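Friday at the Alville student robotics open day 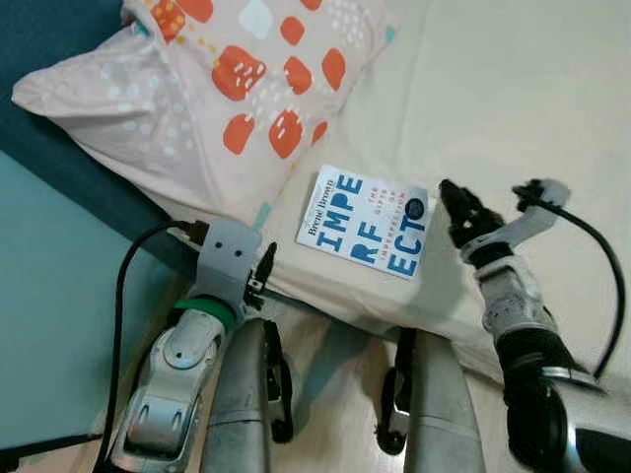 The bedroom task, with a gripper on the left arm and a fingered hand on the right.

We got to Alville at 2 and were put in a group with Alistair Rutherford, who teaches the robotics module. The Yule room is set up as a bedroom, and the students work there in teams of 4.

Yiğit Işık talked us through the job his team has picked: clear a book off the bed, then straighten the pillow. They chose a paperback, The Gifts of Imperfection, and he said a glossy cover on a soft sheet is harder to pick up than it sounds. His team wants to compare the two kinds of hand on the same book – 20 tries each, logged by the end of term.

Questions took almost 30 minutes, mostly on marking. Each team is marked on its log as well as the final run. Tea was in the corridor afterwards. The next visit is in April and places are booked through the school office.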